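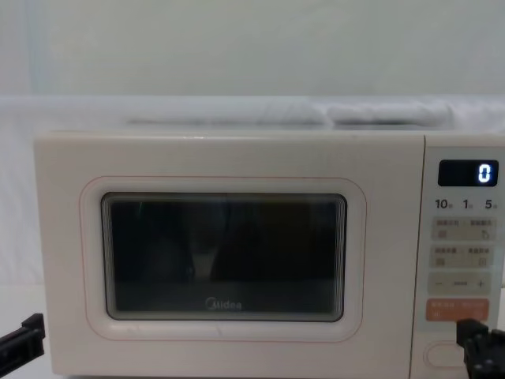 Flarkitent is a two-arm bench kit for teaching robots household jobs, sold by Skurkton. It is rented or bought as a set — two arms, two grippers, the control software and a setup visit. Most buyers are small labs and colleges.

Contents and use

Arms mount either side of a plain table. The operator shows a task by hand, the kit records it, then tries it alone. Kitchen appliances are the usual starting point. Doors, buttons, dials. The standard task library has 129 entries, microwave work among them. 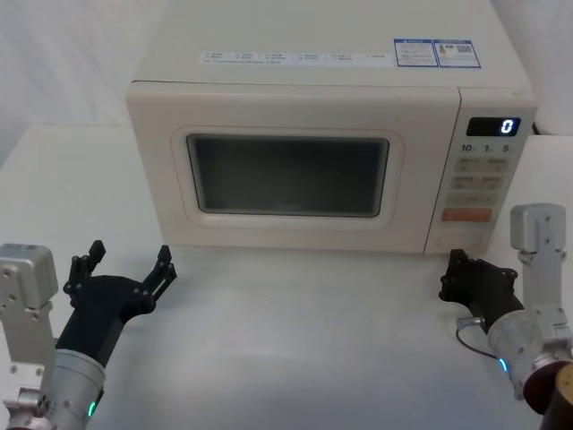 Flarkitent arms at the microwave station, left gripper open, right gripper closed.

Grippers come off with a hex key. Spare fingers are sold seperately.

Reception

Juniper Obi, reviewing the kit for the Lerkton newsletter in April, liked the setup and the quiet joints. Less keen on the manual. Leanne Mottram found small touch buttons harder to teach than door releases, and wanted softer fingertips as standard. Skurkton has since added them as a paid extra — not a popular move. 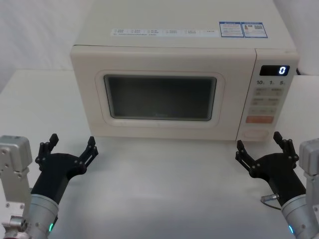 Can the kit be used with one arm only?
The software runs with a single arm, but tasks recorded on two arms have to be taught agian from scratch.

Service

Cover lasts two years and includes remote help. Repairs go through Ó Briain, which also handles hire returns.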